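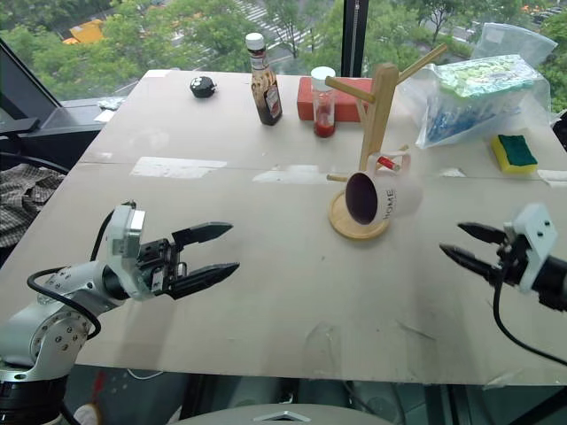

Villwood Kitchen Goods: Frequently Asked Questions

Last updated: October 2, 2023

Which wood do you use?

Most of our mug trees, bread boards and spoons are made of beech. The Abella range is made of ash, and this is written on each product page. We buy the wood already dried from a sawmill near Pastov.

Can I wash wooden things in the dishwasher?

Please don't. The water is too hot and the programme is too long, and the wood can crack or become rough. Wash by hand with warm water and a little soap, then dry with a cloth. Do not leave boards lying flat while they are wet, put them on their side.

How often should I oil my board?

When it looks pale and dry. In a kitchen where the board is used daily, it can be once a month. A mug tree needs oil much less, once a year is enough.

Which oil is good?

We sell our own board oil, but you can also use any food-safe mineral oil. Olive oil and sunflower oil are not suitable, they begin to smell after some time.

How many mugs can I hang on a mug tree?

One mug on each peg. If your mugs are heavy, hang the first two on opposite sides so that the weight is equal. Very large mugs may touch each other, so please measure the handle and the width before you order.

A peg has become loose. What can I do?

Pull it out gently, clean the hole, put a small drop of wood glue and press the peg back. Leave it until the next day before hanging anything. If the peg is broken, write to us with your order number and we will send a new one. You pay only the postage.

The colour is different from my older piece. Is it a fault?

No. Wood changes its colour with light, and beech becomes a little darker with the years. Two pieces from the same order can also be different. We do not accept this as a reason for a complaint, but you can still return the item as described below.

How long does delivery take?

Orders leave our workshop within 2 working days. After this, the parcel usually needs 5 working days. Engraved items take one week more.

Can I return an item?

Yes, within 30 days, if it was not used or oiled. Engraved items cannot be returned.

Do you sell to shops and cafés?

Yes. The Dreto range was made for cafés and has a thicker base. For orders above 1,000 euros we can offer a trade price. Please send us the list of items and the delivery address.

My question is not in the list.

Use the contact form at the bottom of the page. We answer on working days, in English or German.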